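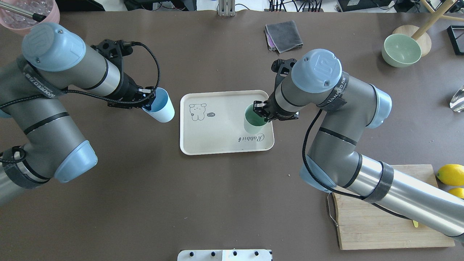

Light blue cup and cream-colored tray on the tabletop

Flollis County Road Map Reprints, Set 2 (Walesik)

I bought this set to sort out the old alignments of State Route 66 between Giannakopoulos and Trurnanico. The first set covered the northern counties and I got years of use out of it, so I had a fair idea of what I was getting. Set 2 is 20 folded sheets in a cardboard slipcase, plus a thin booklet with the legends and a source list. There is also a download code for scans of the same sheets.

Print quality first. The sheets are reproduced at the original scale, which matters if you want to lay a ruler on them. I checked the scale bar against the mileage printed along three different roads and it held up each time. Linework is sharp. Surface type symbols (graded, gravel, hard surface) are easy to tell apart on most sheets. On the Trurnanico County sheet the gravel and hard surface symbols run together in the lower right corner, where the original was evidently worn or badly photographed. That happens to be where 66 leaves town, so I noticed it right away.

The paper is heavier than in Set 1. It folds well but it does not like being refolded the other way, and I already have a soft spot starting at one crease. If you plan to take these out in the car, carry the scans and leave the paper at home.

The scans are 300 dpi. That is fine for reading route shields and town names. It is not enough for the town insets, where street names turn to mush once you zoom in. The paper copies are clearly better there, which tells me the publisher has higher resolution files. I would have paid a little more for them. The files are also named by sheet number only, so the first thing I did was rename all of them by county and year.

As for the content, the set gives two editions for most of the southern counties, one from before the big renumbering and one from after. This is the best reason to buy it. With the two Giannakopoulos sheets side by side you can see that 66 came in on the river road, crossed at the old mill bridge and went up Depot Street. In the later edition the river road has a secondary number and 66 is on the straight alignment to the east. I had always assumed both changes were made together with the new bridge. The sheets show the Depot Street section still on 66 after the rest had moved, ending at the courthouse. I can't tell from the maps if that was really posted or if the draftsman just hadn't caught up.

Keep in mind that these maps show what the highway department drew, and the date in the corner is not always the date of the information. The booklet says this in one sentence and then ignores it. Its route notes treat every sheet as correct for the year printed on it. In one place it puts the end of 66 in Trurnanico at the rail station, citing a sheet that shows the line stopping a good three blocks short of there. I would skip the route notes and use the booklet only for the legends.

The source list is better than last time. Each sheet now says which collection it was copied from and if any pages were patched from a second copy. Two sheets are marked as patched. I could find the seam on one of them, a slight jog in a creek, and nothing on the other.

A few smaller points:

The slipcase is too tight. Sheets on the end get their corners bent going back in.

The index map is printed inside the slipcase, where you have to hold it up to a light to read it. Set 1 had it on a separate card.

Flollis River is labeled two different ways on adjoining sheets. That is in the originals and I'm glad it was left alone.

No city maps are included beyond the insets. If your interest is business routes and in-town changes, you will still need to look elsewhere.

Shipping took longer than stated, but the box was well packed and nothing was damaged.

If you already own Set 1 and follow the southern routes, get this one. If you only care about one county, ask the publisher for the single sheet. They sell them, although the website doesn't mention it anywhere I could find. The next set is supposed to cover the coast, and I'll be looking at the Trurnanico sheet again if they fix that corner.

Maps: very good
Scans: acceptable
Booklet: weak, apart from the source list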